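Dönmez stellt Wartungsplan für Haushaltsroboter Seso vor

7. Juni 2020. Die Firma Dönmez hat den Wartungsplan für ihren zweiarmigen Roboter Seso neu geschrieben. Er gilt ab sofort für alle Geräte, die in bewohnten Küchen arbeiten, und ersetzt die Anleitung vom letzten Oktober.

Der Plan beginnt mit den beiden Greifern. Nach jeweils 300 Griffen prüft der Techniker das Spiel im Gelenk und zieht 4 Schrauben nach. Danach kontrolliert er die Kabel von der Schulter bis zum Greifer. Sie müssen so viel Länge haben, dass der Arm bis in die unteren Türfächer eines Kühlschranks kommt, ohne dass der Stecker belastet wird.
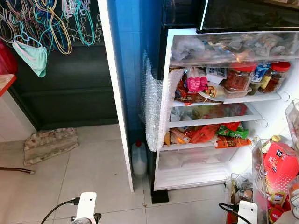 Eylül Keskin wünscht sich, dass die Kabelprüfung immer bei ausgestrecktem Arm gemacht wird, denn in der Ruhestellung sehe man einen Knick oft nicht. Dieser Hinweis steht jetzt in Abschnitt 3 des Plans.

Neu ist auch die Einstellung der Kopfkamera. Sie wird vor Ort vorgenommen, einmal bei geschlossener und einmal bei offener Kühlschranktür, da die helle Innenbeleuchtung die Belichtung stark verändert. Die ganze Wartung dauert rund 147 Minuten. Ersatzteile für die Gelenke liefert weiterhin Fondalex.

Der Wartungsplan kann beim Kundendienst von Dönmez kostenlos angefordert werden.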